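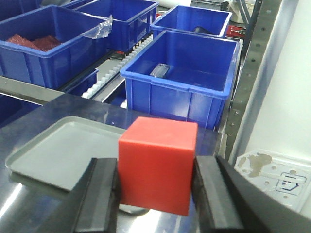 The packing room at Painemal takes up the back half of a unit in Rustthorpe. The woman who runs it has been there since the firm sold nothing but wooden puzzles. These days most of what leaves the building is plastic: stacking cubes, counting sets and sorting trays for nurseries.

"People think packing is putting things in boxes," she says. "Most of my day is bins."

The bins are blue, with ribbed sides, and they come in more than one size. She chose the colour herself when the old cardboard ones gave out.

"They were sagging by August every year. The damp gets in at this end. I asked for plastic and I asked for blue, and I got both – that doesn't happen often."

The long ones take wrapping. Smaller ones are for parts that have come away from a set and need matching up again. She doesn't label them.

"We tried labels. The labels stayed put and the contents moved, so you had a bin marked lids with no lids in it. Now you look inside. It takes two seconds."

Packing is done on stainless steel. The previous tables were painted board, and the paint came off on the lighter pieces.

"Steel wipes down. It's cold on your arms in winter and it shows every mark, but I wouldn't go back."

The best seller is the Drindier set, 36 cubes in a flat carton. Red is the colour customers write in about, usually to ask for a spare.

"It's always the red one that goes missing. We keep extra. If somebody writes, we post one out, no charge. It costs more to argue."

Each cube is looked over before it goes in. She checks the edges first, then the faces, tilting it under the light. Scuffed ones go to the seconds shelf and are sold in bags of 12 at the Henier market.

A good packer can finish 90 cartons in a shift. She has never set that as a target.

"Some do fewer and I never get one back. I'd sooner have that."

She would like a second door, and a heater that reaches the far wall. The bins are staying where they are.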